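Movie Night at Home: What I've Learned About Setting Up the Living Room for Film Songs and Long Movies

Posted 22/01/2024 in Home Tips

My family watches a lot of movies with songs in them. Three hours is normal for us, there's an intermission, somebody makes tea, and at least two people sing along. After years of doing this in the same small living room in Larkton I've picked up a bunch of household tricks, and since a few of you wrote in after my September post on cleaning speaker grilles, I'm putting the whole lot on one page.

Start with the sofa, not the screen

I used to place the TV first and then squeeze the seats in wherever they'd go. Terrible idea! Sit where you want to sit, get comfy, look straight ahead, and have someone hold a strip of painter's tape against the wall at your eye level. The middle of the screen should land close to that tape. If your neck tips back at all, the TV is too high, and by the second half of a long movie you will feel it.

We hung ours above the fireplace for one winter. I had a sore neck until spring.

Kill the glare

Turn the TV off in the daytime and look at the black screen. Whatever you see in it is what you'll be seeing during every dark scene. Ours had a floor lamp, a window and the fish tank. I moved the lamp behind the sofa, hung a lined curtain on the window, and put up with the fish.

A small lamp behind the TV is worth trying too. It makes a dark room much easier on the eyes. Use a warm bulb, and a weak one.

Hearing the words

This is the complaint I get most. The songs are so loud they rattle the cups and then the talking is a mumble. Go into the sound menu and look for anything called night mode, speech, or dialogue. Try that before you buy a thing. Then check that the sound bar isn't shoved to the back of a shelf – the front of it should be flush with the edge, or a tiny bit past it. I also lay a folded dish towel under each little speaker so the shelf doesn't buzz along with the drums.

A rug helps more than you'd think. We have a bare floor, and before the rug every line sounded like it was spoken in a stairwell.

If you watch in one language and read in another, make the subtitles bigger and choose the plain white ones with a dark edge. Yellow looks fun for five minutes. Do it before people sit down, because otherwise everyone has an opinion on the font.

Wired beats wireless on a busy evening

If your movie freezes right when the big dance number starts, run a network cable from the router to the TV or the streaming box. I put it off for ages, and the whole job took me less time than one intermission. Measure along the baseboard with string first, add a bit for corners, and buy the next length up. Push the plug in straight until it clicks, and never yank it out by the cord. Squeeze the little tab and ease it back. A bright cable is easier to trace behind the furniture than a black one.

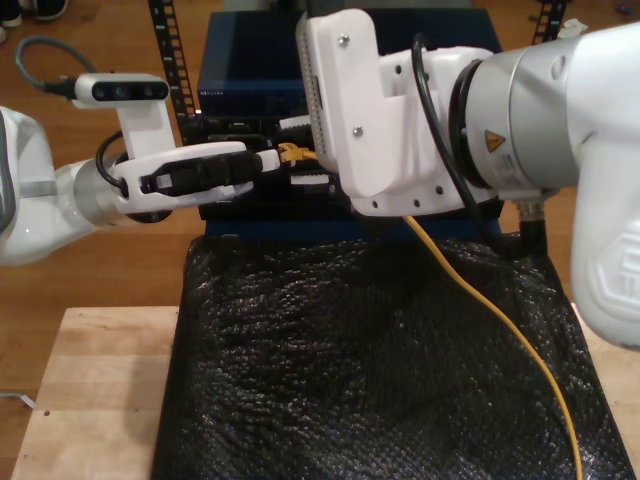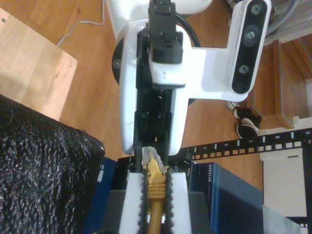 Yellow is a good color for a network cable.

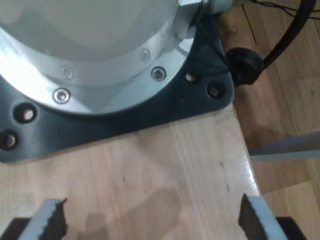
Label everything behind the TV

Bread bag tags are perfect for this. Write TV, BOX, SOUND, LAMP on them with a marker and clip one near each plug. I do both ends now. The first time I only did the wall end and had to crawl back there with a flashlight anyway.

Bundle the extra cord with those soft hook-and-loop strips and skip the zip ties. You will want to undo it sooner or later, and scissors near cords make me nervous. Don't wind anything tight, just loose loops the size of a saucer. And keep the power strip where air can get to it, never under the rug.

Dusting the screen

Dry microfiber cloth, screen off, light hand. That takes care of nearly all of it. For fingerprints (small nieces, sticky candy) dampen one corner of the cloth with plain water and wipe, then go over it dry. No window spray, no paper towels, no vinegar. I know vinegar is the answer to everything on pages like this one, mine included, but keep it away from the TV.

Old song discs and tapes

I have a shoebox of soundtrack CDs from my aunt, and a stack of cassettes under that. For a dusty CD, wipe from the center straight out to the rim, never round and round. Rinse it under lukewarm water if it's sticky and let it dry on a dish towel, label side down. Cassettes want to stand upright in their cases, somewhere cool, well away from speakers. If one has been sitting for years, wind it all the way forward and all the way back before you play it. I lost a lovely duet by skipping that.

I also photograph the cover booklets with my phone and print a list for the lid of the box. It saves a lot of digging when somebody hums a tune and wants to know which movie it was.

Snacks that don't make noise

Chip bags are the enemy. Pour everything into bowls before the titles. My standby for a crowd is puffed rice with peanuts, a little turmeric and salt, toasted in a wide pan with a spoonful of oil until it's crisp. It's quiet to pick up, it doesn't grease the remote, and it keeps in a jar for 4 days if nobody finds it.

Put tea in mugs with lids, or at least in the short wide kind that don't tip. An old cookie sheet with a shelf liner cut to fit makes a great lap tray, and nothing slides when someone jumps up to dance.

The remote

Tie a long ribbon on it. Mine is bright orange and left over from a gift. Spare batteries live in an egg cup on the shelf, and the dead ones go in a jar by the door until I next drive past the drop-off in Citilham.

Next time I want to get into blankets, and how to wash the big fleecy ones so they don't go all matted. If you've got a method, leave it in the comments and I'll try it on the green one first.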